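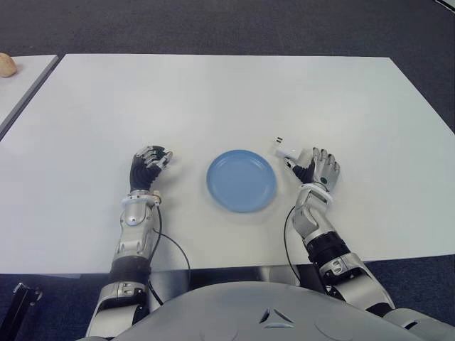
I took a lunch shift at a sandwich counter in March. I needed the money that month, and Kavley, the place two blocks from my apartment, had a sign in the window asking for help between 11 and 2. I write for a living, mostly trade newsletters, and the newsletter work had gone thin after Prodine cut its freelance budget. So I went in and asked.

The interview took less time than ordering a sandwich. Could I stand for three hours, did I have closed-toe shoes, could I start the next morning. I said yes to all of it and then went home and bought shoes online, which did not arrive in time. I wore hiking boots the first week.

I had not worked food since college. What I remembered was the smell on my clothes. What I had forgotten was how much of the job is reading. The tickets come out of a little printer by the register and every one is a small puzzle of abbreviations. NM is no mayo. XM is extra mayo. I got those two wrong on my first day, on the same order, for a man who was polite about it and ate the second sandwich standing up.

The rush starts at 11:30 and it is over by 1:15. Before that you fill the tubs of lettuce and onion and slice whatever needs slicing. After that you wipe everything down and the manager counts the drawer. During it you don't think much. I liked that part more than I expected to. My usual work is eight hours of deciding whether a sentence is finished, and a sandwich is finished when you wrap it.

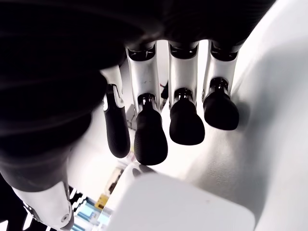
The pay was low and I won't pretend otherwise. After taxes, a shift covered my phone bill with a little left over, if I skipped the coffee place on the way home. I got a free sandwich each day, and by the second week I was bringing it home and eating it for dinner. Turkey on wheat, mostly, with the hot peppers.

My feet hurt. My handwriting got worse, I think from gripping the knife. I also stopped checking email for three hours a day — the phones stayed in a bin in the back — and I missed one message from an editor at Codia that I should have answered faster. She gave the assignment to someone else. I was annoyed about it for a day or so.

The regulars were the best of it. There was a woman who ordered soup and asked for the lid on the side, and two guys from the tire shop who split everything and argued over who got the pickle. By the end I could start some orders when I saw people come through the door. The manager told me not to do that, and she was right. People change their minds.

I stayed 30 days. Then Yao, a packaging newsletter I had pitched back in the winter and given up on, wrote to offer me a regular column, and the deadlines landed in the middle of the lunch rush. I gave my notice at the end of a shift and worked out the week.

I still go in. I order the turkey on wheat and I try to go after 1:15, when the line is gone. They have a new person on the slicer now who is much faster than I was.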